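Section 4: Hanging the cartoons and prints

Read this section before you unpack the Werncombe touring set. The set is made up of 28 framed cartoons, a box of wall labels and two folding book stands. Allow a full morning for the hang, with two people.

1. Check each frame against the packing list. Note any chips or scratches on the condition sheet before the frame leaves its sleeve.

2. Lay the frames on the floor in running order, face up, on the blankets supplied. Do not stack them.

3. Mark the centre line on the wall in soft pencil. Use the same line for every room, even where the ceiling drops.

4. Fix the hooks. Each frame takes two. Leave 7 cm between small frames and more between the large colour sheets if the wall allows.

5. Hang from the middle of the wall outwards and check with a spirit level as you go.

Caution: the four double-page spreads are glazed and heavy. Lift them with one person at each end.

6. Put up the labels last, to the right of each frame. Jaqueline Ayala's captions are numbered on the back – keep them in order, as several drawings have similar titles.

Note: the Flastham hall has picture rails, so hooks are not needed there. Use the cords in the small bag.

4.1 The book table
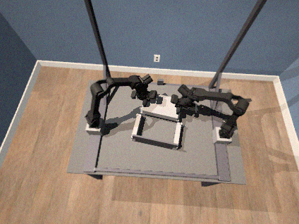
Signed copies and the visitors' book go on one table, set up before the opening and left in place for the run of the show. Keep it clear of the first wall of drawings, where people tend to stop. A plain grey rectangular table near the middle of a room, with a flat light-grey top, will do for this and needs no cloth. If the card reader has to be charged during the evening, find the nearest wall outlet first; one set just above the skirting on the back wall is easily missed. Tape down any lead that crosses the floor.

Put out 54 books to begin with and keep the rest boxed under cover. Prices are on the sheet signed by Ebenezer Asamoah.

Caution: no drinks on the book table. Use a separate one near the door.

7. At closing time, lock the cash tin away and return the visitors' book to its box.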